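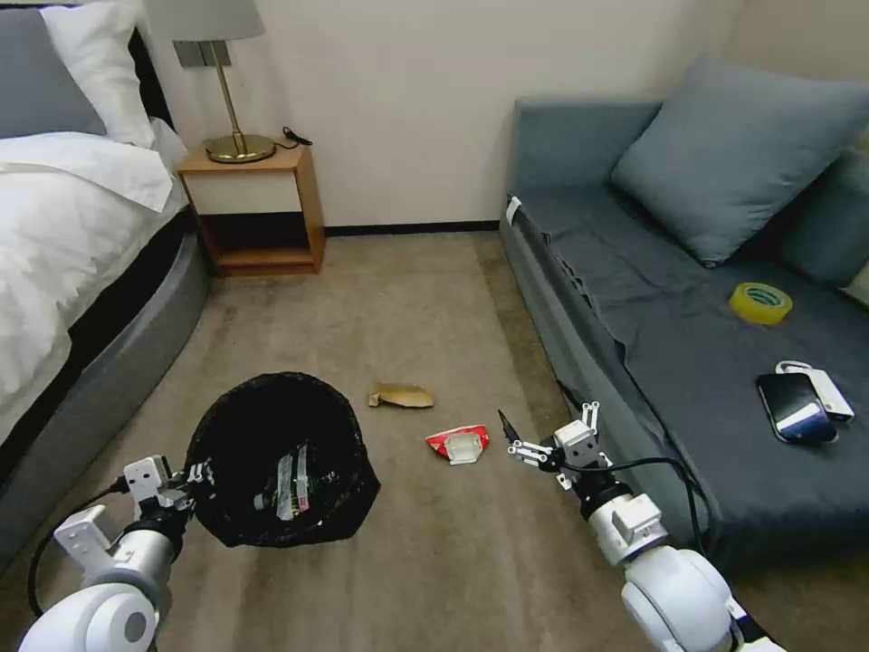 Trash pickup in the mock bedroom at Wateson's open day.

I went over to the Wateson open day in Kalton expecting a lot of slides and maybe a cookie. There were slides (and cookies!), but the room everyone kept drifting back to was the little bedroom set, where a two-armed robot was on trash duty. My kind of chore, as in the kind I'd love to hand off.

The job sounds like nothing. There's litter on the carpet, and it needs to end up in the bag. But a squashed snack wrapper is flat and slippery, and crumpled paper never has the same shape twice, so the team treats this as one of their harder household jobs. They told us they've logged 212 practice runs on it since January, and the plan is to reach 700 before they move on to the kitchen set. 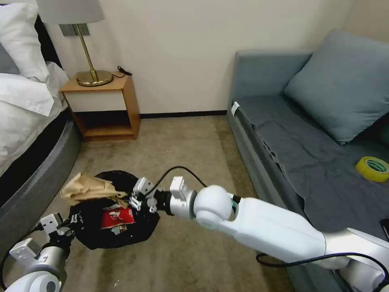 A crumpled tan paper bag in the gripper, with the black trash bag open on the carpet.

I liked that they let us stand close and ask whatever we wanted – the woman next to me had a whole list about dog toys. The answer was not yet, but socks are coming.

By the time the last tour wrapped up, 123 people had signed in, which is a good crowd for the Grullirura business park. The next open day is planned for the spring, with the Min laundry project on show too. Doors open at 9 a.m. and it's free, but parking fills up fast, so come early or take the bus.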